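Jondham method lets robot arms learn drawers and lids from fewer demonstrations

Arov training scheme reaches 70 percent task completion on kitchen furniture absent from the training data

CLISAU, July - Researchers at Jondham today released results for Arov, a training method for robot arms that handle household furniture and containers. The method separates each recorded demonstration into contact and free-motion segments and trains on the two separately. In tests on drawers, hinged doors and lidded containers that did not appear in the training data, a policy trained with Arov completed 70 percent of the assigned tasks. A baseline policy trained on the same recordings without segmentation completed 60 percent.

The training set consists of 2131 demonstrations recorded by human operators controlling the arm directly. All of them were collected on ordinary counters with the usual items left in place. Operators were told to work at their own pace and to keep failed attempts in the record, marked as such.

Arov addresses a known difficulty in learning from demonstration. Most of a recording shows the arm moving through open space, where small errors have little effect. The part that decides the outcome is short: the moment at which the gripper meets a handle or an edge and has to pull in the direction the mechanism allows. A policy trained on the full recording gives this part little weight. Arov finds the contact segments from changes in motor current and gripper position, then trains a second network on those segments alone. A switching rule selects between the 2 networks during operation.

"The arm generally gets to the drawer. It then pulls a few degrees off the line of the slide, the drawer binds, and the attempt is over," said Jeanine Smits, who leads the manipulation group at Jondham. "We wanted the training to spend its effort on that part of the motion."
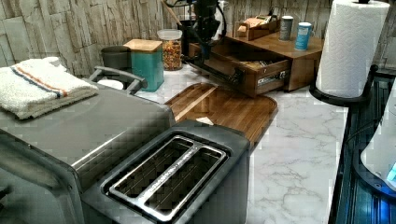 A robotic arm at the open drawer of a wooden countertop organizer. The drawer's metal slide is exposed.

Small drawers gave the largest difference between the two policies. Their slides tolerate little sideways force, and the organizer bodies are light enough to shift on the counter when pulled at an angle. With the baseline policy, the most frequent failure was a drawer that opened partway and stopped. With Arov this failure became less common, and the remaining errors were mostly missed grasps before contact.

Results for hinged doors improved by a smaller margin. Lidded containers showed no clear gain. The authors attribute this to the wide range of closures in the test set - press-fit, screw-on and clamped lids were scored together - and to the limits of a two-finger gripper on round lids. The report lists the outcomes by object type and includes the failed trials.

The evaluation was carried out in kitchens set up by Bošković, a furniture testing workshop in Clisau that also supplied the unfamiliar drawers and doors. Workshop staff chose the objects and their placement. The Jondham group did not see the test layouts until the policies had been fixed, and no retraining took place during the evaluation. A trial was scored as complete when the drawer, door or lid reached the required position and the arm had released it without moving other objects off the counter.

The method has several limits. Segmentation depends on motor current readings, so arms that do not report current need a separate force sensor. The switching rule uses a fixed threshold that was set by hand for the arm in the study. Soft objects such as cloth and paper packets produce contact signals too weak for the present detector, and tasks that involve removing items from a drawer after opening it were left out of the evaluation.

"Opening is a narrow task, and we kept it narrow on purpose," Smits said. "Reaching into the drawer afterward is a different problem with different contacts. We have started recording for it."

Jondham will make the segmentation code and the trial records available to research groups on request. The demonstration recordings will follow once the labels have been checked. Work on a learned switching threshold is under way.

About Jondham
Jondham develops control and learning methods for robot arms used in homes and small workplaces. Its manipulation group is based in Clisau.

Media contact
Jeanine Smits, Manipulation Group, Jondham, Clisau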